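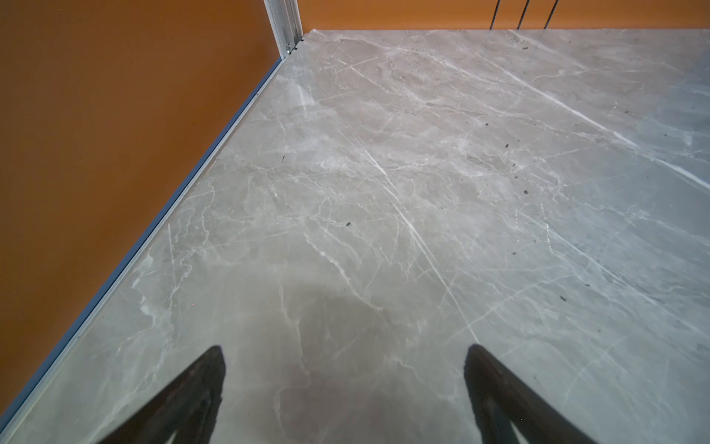
Choose the location of the Clandora dehumidifier before removing the transit tape from the water tank. The unit must stand upright on a firm, level surface that can carry its full weight when the tank is full. Carpet with a deep pile is not suitable. Polished stone is suitable, but the felt pads supplied in the accessory bag must be fitted to the base first. Take particular care on a grey marble crossed by many fine white veins, where a thin line of spilled water is easily missed against the pattern. Wipe the surface with a dry cloth whenever the tank has been removed and replaced.

Section 3. Placement and First Use

Positioning the unit

1. Keep the unit upright while moving it from the carton. If it has been carried or stored on its side, stand it upright and wait 30 minutes before connecting it to power.

2. Leave at least nine inches of clear space on all sides. The air inlet at the rear and the outlet grille on top must not be covered by curtains, laundry or furniture.

3. Close the windows and outside doors of the room to be dried. Interior doors may be left open if the adjoining space is also damp, although the unit will then run for longer periods.

4. Check that the power cord reaches the wall outlet without being stretched. Do not run the cord under a rug or through a doorway that is regularly closed.

CAUTION: Do not use an extension cord or a power strip. Do not place the unit in a bathroom, or in any other position where it could be splashed.

Fitting the tank and float

1. Pull the tank straight out by the front handle. Remove the transit tape and the foam block behind the float.

2. Move the float up and down with one finger. It should travel freely and drop back to its lowest position.

3. Rinse the tank with cool water and dry the outside.

4. Slide the tank back until it clicks. The tank light on the control panel goes out when the tank is seated correctly. If the light stays on, remove the tank, check the float again and refit it.

NOTE: The float shuts the unit off when the tank is full. Do not remove the float to gain extra capacity. Water damage caused by operation without the float is not covered by the Pralletti warranty.
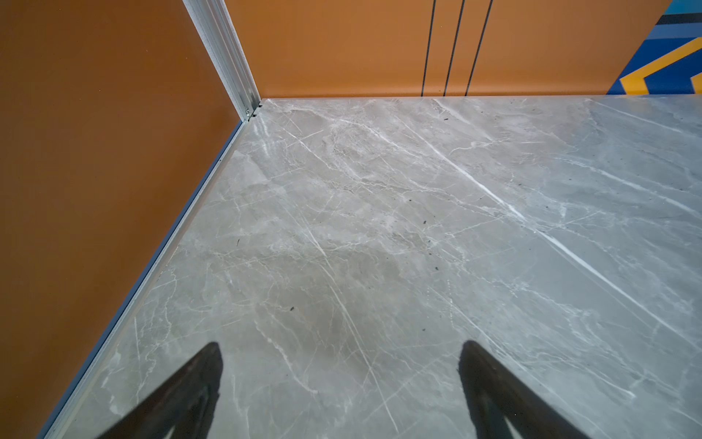

Connecting the drain hose (optional)

The unit may be drained continuously through the Eynon hose kit, sold separately. Other hoses of the same diameter may fit the outlet but have not been tested with this unit.

1. Switch off the unit and unplug it.

2. Remove the rubber plug from the outlet at the lower rear. Keep the plug - it must be refitted if the hose is later taken off.

3. Push the hose over the outlet as far as the collar and tighten the clip by hand.

4. Lead the free end to a floor drain or sink. The hose must slope downward along its whole length and must not be kinked. Water will not flow uphill from this outlet, and a raised section will cause the tank to fill in the usual way.

The tank must remain in place when the hose is used.

Starting the unit

1. Plug the unit in and press the power button. The fan starts at once. The compressor may take up to three minutes to start, and a low hum is normal when it does.

2. Press HUMIDITY to select a setting. The display shows the current room reading first and then the selected level.

3. Press FAN to choose low or high speed. High speed is recommended for first use in a damp room.

4. Allow the unit to run without interruption on the first day. Little or no water may collect in a cool room, as less moisture is held in the air.

If the unit is switched off during operation, wait three minutes before switching it on again. Repeated short starts shorten the life of the compressor.

Filter reminder

The filter light comes on after 252 hours of operation. Switch off the unit, slide the filter out from the rear and clean it with a soft brush or lukewarm water. Let it dry fully in the shade before refitting. Hold RESET until the light goes out. In homes with pets, inspect the filter more often - the light counts running hours only and does not measure dust.

CAUTION: Do not operate the unit without the filter in place.

Replacement filters, felt pads and tank floats may be ordered from the Falgate parts desk. Please quote the model code printed on the rating label, inside the tank recess.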